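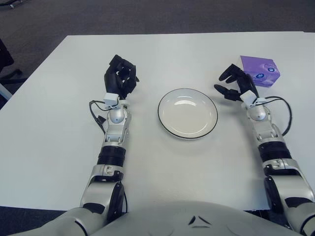 Last updated: 15 April 2022

Teleoperation | People at work

Ye-rin Song talks fast and eats lunch at her desk. Three calls that morning, all from Wellier, all wanting the same number. How many goes does the robot need to see? "They want me to say 5," she says. "I'd love to say 5."

Box onto plate, then. Small purple box, white plate, two arms and only one of them doing much. The operator wears gloves in the next room and the hands copy. 1303 recordings kept so far at Girport, more thrown out. Song decides which.

"People rush the reach. Everyone does. They've picked up boxes all their lives so they just grab — and then the arm learns grabbing." Her rule for new operators is to slow down before the fingers close. She lets them talk, hum, whatever. No coffee in the glove room though.
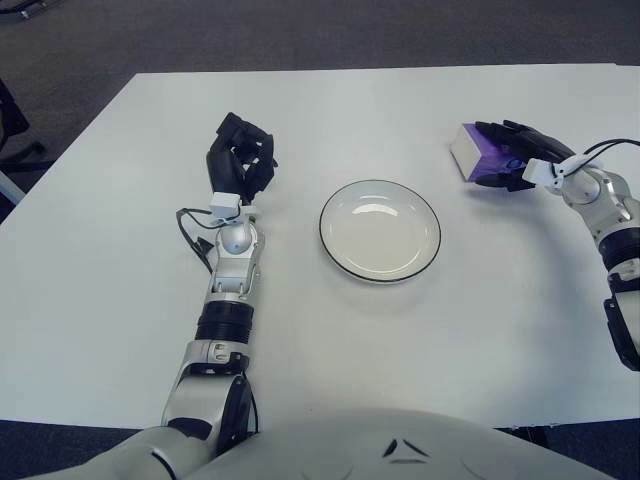 Right hand on the box, left hand kept clear of the plate.

What about the idle arm? She gets asked that alot. "You still have to hold it somewhere. If your left hand drifts about because you're bored, that goes in the recording as well. The robot doesn't know you were bored."

Finn Sperling, who wrote most of the glove software, wanted to freeze the spare arm completely. Song said no. They argued for most of August. She won, mostly, and he still brings it up. "Finn thinks it's wasted data. Fine. Wait till we do two-handed jobs."

The placing is what she cares about now.

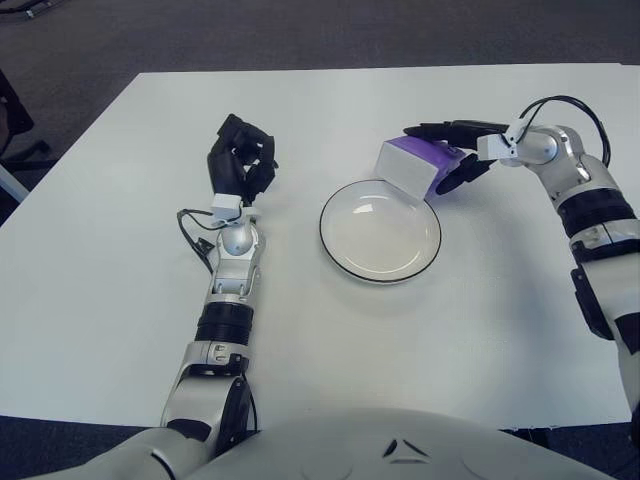

"You come in over the rim and you've got to decide, tip it or set it flat. I don't mind which. I mind if someone changes there mind halfway." Those get marked and looked at again, usually by Ga-eun Ryu, who is stricter than Song and says so.

Does she ever guide the arms directly, by hand? Sometimes, for a first try. "Good for the elbow. Rubbish for fingers, you can't push all of them at once." Seventy of the early recordings were done that way and she'd like to redo the lot.

Next is Stodemex, a bigger set of objects, softer ones too. She hasn't seen the list. Her phone goes again, Wellier, and she picks up with her mouth full.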